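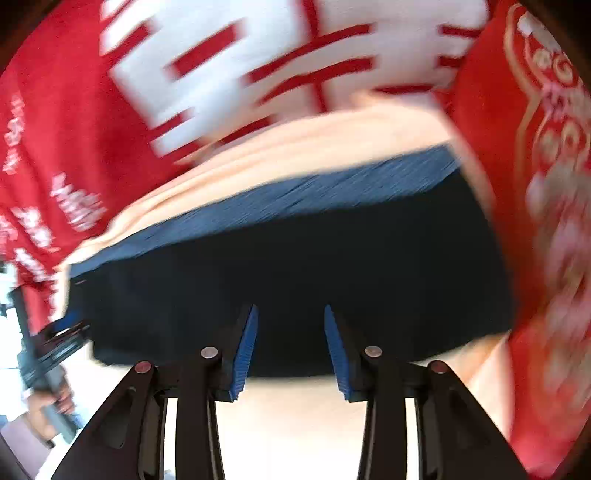

Home | Stories | Authors | Submit | Archive

Last updated: July

The Folding Room

I'd been folding at Havell for 9 years when they handed me the grippers. One for each hand, with a handle you squeeze, and a pair of black fingers with blue pads on the ends like little combs. Taner Ersoy got his set the same morning and clacked them at me like a crab.

"Do it exactly like you always do," said the woman from Aswood, "only with these."

Well, you try it! Twenty fingers' worth of habit between the two of us and suddenly we had four apiece. I dropped a cushion down behind the bench before I'd even picked it up properly. Taner spent most of the morning on one peach blanket and swore at it in two languages. But you get the knack, you really do, and by smoko I could pinch a corner and lay it over without thinking (well, without thinking much).

Every go got saved, so the machines could learn from it. That was the part that changed the room. We used to talk all day - footy, kids, whose turn it was for biscuits - and now we went quiet, as if the machines might pick up our bad manners too. There was a counter on the wall. When it said 1,947 the supervisor brought in a cake, and I ate my slice looking at the number and wondering which of those folds was the one that would do me out of a job.

I asked Taner if it bothered him. He was halfway through an order for Öztürkmen, all reds and golds.

"My dad taught me to fold," he said. "He never asked if it bothered him that I got his bench."

"Your dad was retiring."

"Yeah," he said, and went back to it.

The first arms came in winter, 2 of them, down the Illow end by the loading dock. They'd kept 37 of us on, mostly to check and fix, and I went along to watch with my tea. The nearest one took a blanket by its corner, lifted it, and then gave it a tiny shake before laying it down. Just a flick, sort of sideways.

I do that. I've always done that, my mum did it with the sheets, and there's no reason for it whatsoever.

"Should we get them to take that out?" the supervisor asked me. "It's wasting time."

I had a sip of my tea and said no, leave it, it gets the creases out.

Print this page | E-mail this story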